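Saturday, and I'm typing this with my feet up because my legs have decided they're done for the week. Who knew you could get sore from standing still and waving your arms?

So, teleop. I've been at it since Tuesday and I think I finally get it, or at least my hands do. The task Gaetano gave me is the marker one. You pick up a highlighter off the counter, carry it over to the mesh cup and drop it in. A toddler could do it. I spent most of my first morning shoving the thing around like a hockey puck while Gaetano drank his coffee and very kindly looked out the window.

We're doing it two ways. For the first batch you grab the arm itself and drag it through the motion (Gaetano calls this "walking the dog"), and for the second batch you sit back with the controllers and drive it from a chair. I figured the chair would be the easy one. Nope! When your hand is on the arm you can feel it bump the counter. With the controllers you get nothing, just your eyes and the view from the wrist, and by the time you notice you've gone too low the fingers are already scraping along the top.

The angle of the marker is what gets me. If it's lying straight across I can do it half asleep, but put it on a diagonal and you have to roll the wrist to match before you go down, and my brain always wants to roll it the wrong way first. I must have started 200 grabs by turning left when I meant right. Gaetano says to leave some of the wobbly ones in as long as I recover, so the robot gets to see what recovering looks like. I like that. I'd like it more if he didn't save the worst ones to show the folks at Relivent.

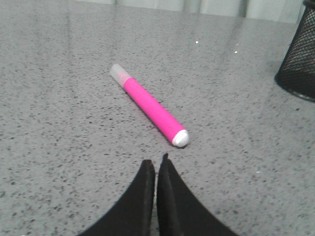

Anyway, the trick I've landed on is to stop just short, take a breath, and line up the gap between the fingers before I commit. It adds a second or two to every run and Gaetano grumbled about it, but then he tried it himself and went quiet, so I'm calling that a win. Yesterday I got to 94 clean runs before I went home. The day before that I quit early with a headache.

Oh, and the Tenitz controllers! The left one drifts. Not a lot, just enough that if you hold perfectly still the arm slowly wanders off like it's bored. I wrote it up in the log and unplugged it and plugged it back in, which fixed it for eight minutes. There's supposed to be a spare pair coming from the Guerra office sometime in June — I'll believe it when I'm holding them.

We ran the first trained version Friday afternoon, on the hand-guided batch only. It went down to the marker, stopped just short and waited. That's my pause! It learned my little breath! Then it closed on thin air and carried nothing at all to the cup, very carefully, and let go. I laughed so hard I had to sit on the floor. Out of ten tries it got four, and Gaetano seemed pleased with that, so I'm going to be pleased too.

Next week is more chair time, and I need to ask about a footrest.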